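Análise: balança de cozinha Irketti, depois de um inverno de uso

Categoria: Utensílios e pequenos aparelhos
Preço pago: 63 euros
Avaliação: boa, com reservas

Comprei a Irketti em novembro para substituir uma balança de mostrador que já só servia para batatas. Faço pão duas vezes por semana, compotas quando há fruta e, na altura das festas, bastantes doces para oferecer. Queria uma balança que pesasse bem as quantidades pequenas, aguentasse taças grandes e não se desligasse a meio de uma receita. Cumpre as duas primeiras coisas. A terceira, só depois de mexer nas definições.

O que vem na caixa

A balança, uma base de borracha, duas pilhas AAA e um folheto em seis línguas, com o português traduzido às três pancadas. A tecla da tara aparece como "botão do vazio" numa página e "zero de peso" na seguinte. Não traz taça. O modelo acima, que a Druvdale vende com taça incluída, usa a mesma base de pesagem e custa bastante mais, e não achei que valesse a diferença para quem já tem recipientes em casa.

Construção

O prato é de vidro temperado, aparafusado por baixo a um corpo de plástico cinzento. O vidro limpa-se com um pano húmido e não ficou riscado, mas mostra todas as dedadas. Os pés são firmes e a balança não escorrega na bancada. O ponto fraco é a tampa das pilhas: o encaixe é fino e ao fim do segundo mês já abria com folga. Pus fita-cola. Numa balança deste preço esperava um parafuso.

O visor fica à frente, ligeiramente inclinado. Os algarismos são grandes e a luz de fundo é branca. Com uma taça larga em cima, parte do visor fica tapada e é preciso baixar a cabeça para ler. A minha balança anterior, uma Aerts que durou anos antes da de mostrador, tinha um visor que se puxava para fora. Sinto falta disso sempre que peso farinha para três pães.

Precisão

Não tenho pesos de calibração de laboratório. Usei um peso de latão de 50 gramas que veio com uma balança antiga e comparei com a balança da farmácia aqui da rua, que mo pesou sem levantar problemas. Na Irketti, o peso de 50 gramas deu sempre 50, no centro do prato e nos cantos. Com a balança carregada com uma taça pesada e a tara feita, o mesmo peso deu 50 ou 51, o que para cozinha me chega.

Abaixo dos 3 gramas a coisa muda. Se deitar sal ou fermento muito devagar, a balança não reage e continua a marcar zero até haver quantidade suficiente para "acordar". É um defeito comum neste tipo de aparelho. O que faço é deitar o fermento de uma vez num copinho, pesar e depois tirar o excesso com uma colher. Quem pesa especiarias ou gelificantes devia comprar à parte uma balança de precisão das pequenas. Eu tenho uma Otasa de bolso para isso e continuo a usá-la.

Tara e taças grandes

A tara é rápida e pode repetir-se as vezes que se quiser. Peso a farinha, carrego, junto a água, carrego, junto o sal. A tecla é mecânica, e ainda bem, pois as tácteis deixam de responder quando se tem as mãos com massa.

O limite de carga vem indicado por baixo e inclui o peso do recipiente, pormenor que o folheto esconde numa nota no fim. Com um tacho de ferro em cima sobra pouco para o conteúdo. Com taças de inox não há problema, que são leves e estáveis, mesmo as ovais compridas que ficam de fora do prato nas duas pontas. Convém apenas centrá-las bem e confirmar que não tocam no corpo da balança, senão a leitura fica presa.
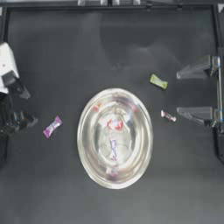
Dá para pesar líquidos em mililitros?

A balança tem um modo de mililitros, mas só para água e leite. Para azeite, mel ou natas é melhor ficar em gramas e usar receitas que dêem o peso, porque a conversão do aparelho não conta com a densidade desses ingredientes.

Voltando ao modo de água: funciona bem para a massa de pão, embora seja indiferente, visto que um mililitro de água pesa um grama. O modo de leite faz uma pequena correcção. Usei-o para bechamel e para arroz-doce e não notei diferença nenhuma no resultado. Passei a deixar a balança sempre em gramas.

O problema é a tecla das unidades. Está encostada à da tara e tem o mesmo tamanho. Já me aconteceu carregar na errada, passar para onças sem dar conta e ficar a olhar para um número que não fazia sentido. A mudança não apaga o peso, basta carregar mais vezes até voltar a gramas, mas com as mãos sujas é irritante.

Desligar automático

De origem, a balança desliga-se ao fim de 2 minutos sem alteração de peso. Para quem está a fazer caramelo ou a amassar por etapas é pouco. Perdi a tara várias vezes nas primeiras semanas, com a taça já meio cheia, e tive de fazer contas de cabeça.

Há maneira de alongar o tempo. Com a balança desligada, carrega-se na tecla das unidades e na de ligar ao mesmo tempo até aparecer um "A" no visor. Depois escolhe-se o tempo com a tecla da tara. Isto está no folheto, na última página, numa tabela sem título. Desde que mudei, não voltei a ter o problema. Quando se trocam as pilhas a definição perde-se e é preciso repetir tudo.

Pilhas

As que vinham na caixa duraram pouco, até ao princípio de janeiro. As seguintes, alcalinas de supermercado, ainda lá estão. O aviso de pilha fraca aparece tarde: da primeira vez, a balança começou a dar valores aos saltos no mesmo dia em que o símbolo se acendeu. Tenho um par de reserva na gaveta. Com pilhas recarregáveis o símbolo fica aceso quase sempre, mesmo acabadas de carregar, mas os pesos saem certos.

Limpeza

Não pode ir à água. O vidro limpa-se bem, mas entre o vidro e o corpo há uma ranhura estreita onde entra farinha. Uso um pincel seco. Depois de fazer marmelada tive de passar um palito enrolado em pano húmido a toda a volta. A base de borracha sai e lava-se no lava-loiça.

Comparação com outras que tive

A Aerts era melhor no visor e na tampa das pilhas, pior nas quantidades pequenas. Deixou de se vender com o mesmo formato, e a versão nova que vi na loja tem teclas tácteis, por isso não a considerei. A Otasa de bolso é muito mais fina na leitura, mas aguenta pouca carga e o prato é do tamanho de uma bolacha. Servem para coisas diferentes. Se só pudesse ficar com uma, ficava com a Irketti.

Pontos a favor
Leitura estável a partir de poucos gramas
Tecla de tara mecânica
Pés que não escorregam
Tempo de desligar regulável

Pontos contra
Tampa das pilhas frágil
Visor tapado por taças largas
Tecla das unidades demasiado perto da tara
Folheto confuso

Para quem serve

Para pão, bolos, compotas e a cozinha do dia-a-dia, serve bem. Para pastelaria com quantidades muito pequenas, precisa de ajuda. Por 63 euros há balanças mais baratas que pesam o mesmo, e quem só a usa para um bolo ao domingo não precisa de gastar tanto. Eu uso-a quase todos os dias e voltava a comprá-la, de preferência em promoção.

Actualização: escrevi para o apoio ao cliente por causa da tampa das pilhas. Responderam dentro da mesma semana e mandaram uma tampa nova sem custos, igual à primeira. Continua com fita-cola.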